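Come and work the bench with us (Plistbridge workshop, day shift)

Hi, I'm Marijke Maes, and I look after the hiring and a fair bit of everything else at Biltex. We're looking for two people to join the bench team in Plistbridge, and I'd like to tell you what the job is like these days, as it's changed quite a lot since we last advertised!

Up until last winter our bench crew spent the whole shift sorting, folding and bagging small textile parts by hand. Now a good share of the bagging is done by two robot arms, and the crew shows them how. You hold a gripper, do the task the way you'd want it done, and the recordings go off to our software partner Bastasura to be used for training. Then you check what the arms get up to and tell us where they're going wrong (they'll go wrong, especially with anything stretchy).

What it's changed for us

I'll be upfront, people were worried. Ruben Mulder had been bagging for 16 years and asked me straight out if he was training his own replacement. He's still here, he runs the demonstration bench now, and he went up a pay grade when he took it on. Everyone on the old crew was offered retraining on paid hours, and all but one took it. She moved over to dispatch, and that was her choice.

The good bit is fewer sore wrists and far less of the same motion all day. The harder bit is that it takes more concentration. Moving slowly and evenly with a gripper is tiring in its own way, and some people miss the old rhythm and the chatter that went with it. We swap tasks every hour and there's a proper break every second swap.

The bench is a plain wooden table with dark curtains behind it, and you'll get to know the grain of that wood very well.

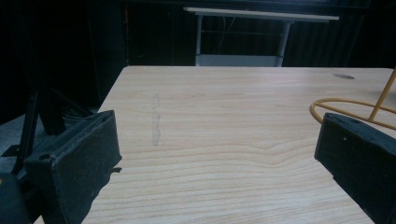
What you'd be doing

Recording demonstrations with the hand-held gripper, mornings mostly
Checking bags off the arms and logging the faulty ones
Setting up and clearing the bench between tasks
Sitting in on the Tuesday catch-up, where the crew decides what gets automated next and what stays by hand

What we'd like from you

Steady hands and a bit of patience. You don't need any computer or robot experience, as Sem Dewulf will train you over your first 15 shifts. If you've done sewing, packing, kitchen prep or anything fiddly, please mention it. Left-handers very welcome, we're short of them.

How to apply

Drop a note to me at the front office or ring and ask for extension 716. A few lines about yourself is plenty, no cover letter needed. If you'd like to try the gripper first, come by any afternoon after two and Ruben will set you up. We're hoping to have both people started by July.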